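**Ticket 761: Duplicate team entries in the Irklow Open volleyball draw**

Opened: 19th February
Reported by: Philomena Tetteh, Competitions Office, Irklow Volleyball Association
Assigned to: Ekua Acheampong, Nartey Support
Priority: High
Status: Resolved
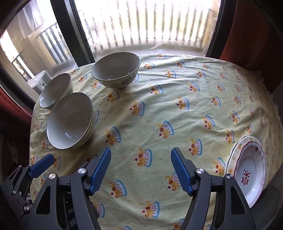
The Association uses Nartey to accept team entries and publish the draw for its June tournament. After entries closed, the women's draw listed two teams twice. One of them, Clirnau, had been placed in both Pool A and Pool C. The published schedule therefore required Clirnau to play two matches at the same time on separate courts.

**Expected result**

Each accepted team appears once in the draw. The women's competition should contain 46 teams.

**Initial response (E. Acheampong)**

The draw has been set to "Provisional" and hidden from the public page. Team managers can still view their rosters. Please do not delete either Clirnau entry at this stage, as player registrations may be attached to both.

Kindly confirm whether any entries were changed after the closing date.

**Reply (P. Tetteh)**

Two clubs were permitted to correct their team names after the deadline. Clirnau had entered as "Clirnau VC" and asked for the letters to be removed. The second club, Rarnano, asked for a spelling correction. Both changes were made from the Entries page by this office. No fees were charged again.

**Investigation**

1. Entry records were compared with the payment list. Each affected club had one payment and two entry records.
2. The change log showed that the names had been edited while the draw was locked. In that state, the system saved the edit as a new entry and left the original in place.
3. The roster for Clirnau was attached to the original record only. The Rarnano roster had been split between the two records — four players on one and eight on the other.
4. The men's draw was checked for the same fault. No duplicates were found.

**Action taken**

The Rarnano players were moved to a single record and the club's manager has approved the roster. The spare records were then archived, and the draw was run again with the original seeding. Court assignments for Pool C were rebuilt by hand.

A correction has been applied so that names cannot be edited while a draw is locked. Staff who attempt this will now see a message asking them to unlock the draw first.

**Confirmation (P. Tetteh)**

The revised draw has been reviewed and the number of teams is correct. The Pool C schedule now allows 30 minutes between matches, as required by the tournament rules. The Association has notified all team managers and the public page may be restored.

One matter remains. The printable version still shows "Clirnau VC" in the footer.

**Closing note (E. Acheampong)**

The footer was drawn from a saved copy of the earlier file. That copy has been cleared and the printable version created again. Public access to the draw has been restored. The archived records will remain available to the Competitions Office until the tournament has ended.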